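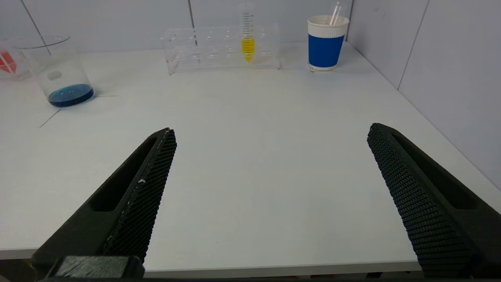

*Figure 6. Wrist view with the fingers open and clear of the glassware.*

## 4. Recording a demonstration by remote control

This section covers liquid handling tasks recorded with the Kincaid hand controller. The operator moves the arm from the Rimcombe console and the software saves the arm position, the finger opening and the wrist view together. Finish the arm calibration in Section 3 before you start.

### 4.1 Prepare the table

1. Put the beakers, the tube rack and the cup toward the back of the table, beyond the open fingers.
2. Check the wrist view. The part of the table between the fingers should be clear.
3. Look at the finger pads. Wipe off dust or dried residue with a damp cloth and let them dry.
4. Fill containers by hand while the arm is disabled. Use dyed water for practice runs.

**Note:** It is fine for a container to be only partly in view at the start. The operator can bring it into view by turning the wrist.

### 4.2 Start the recording

1. Turn the mode switch to REMOTE.
2. Squeeze and release the hand controller once. The fingers should close and open with it. If they lag, stop and repeat the pairing steps in Section 2.
3. Enter a task name. Use the same name for every run of the same task.
4. Press the foot pedal once. The console beeps and the timer starts.
5. Hold the arm still until the timer passes 2 seconds, then begin.

**CAUTION:** Keep hands off the table while REMOTE is lit. Releasing the controller does not stop the arm. Use the red stop button.

### 4.3 Grip and move a tube

1. Bring the fingers down on either side of the tube, with the tube centered between the pads.
2. Turn the wrist so that the graduation marks face the camera, if the task needs a volume reading.
3. Close slowly until both pads touch the tube. The default grip setting is 345. Do not raise it for plastic tubes.
4. Lift straight up until the tube is clear of the rack, then move sideways.
5. Keep an open tube upright for the whole move.

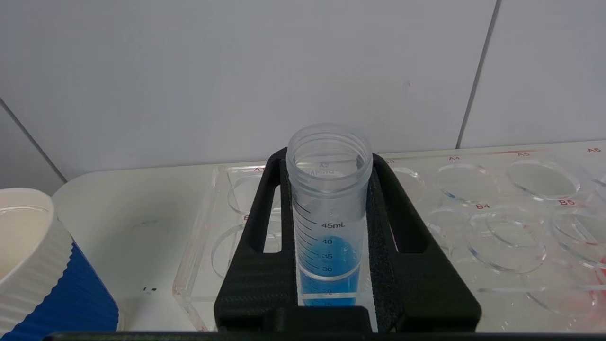 *Figure 7. Tube upright between the pads, scale toward the camera. Blue liquid reaches roughly the 30 mL line.*

6. When you pass over a labeled rack, leave enough height for the bottom of the tube. The gripper body can hide it from the wrist camera, so check the side view as well.
7. To set the tube down, lower it until it is supported, open the fingers, and back away before turning the wrist.

### 4.4 End and save

1. Move the arm back to the start position with the fingers open.
2. Press the foot pedal again. The timer stops.
3. Choose KEEP or DISCARD. Discard any run with a spill, a dropped tube or a press of the stop button.
4. Put the objects back by hand before the next run, with the mode switch at OFF. Small changes in position from run to run are useful for training.

**Note:** A single run can hold up to 4000 samples. If the console shows error 2920, the run went over the limit and was not saved. Record it again as two shorter tasks.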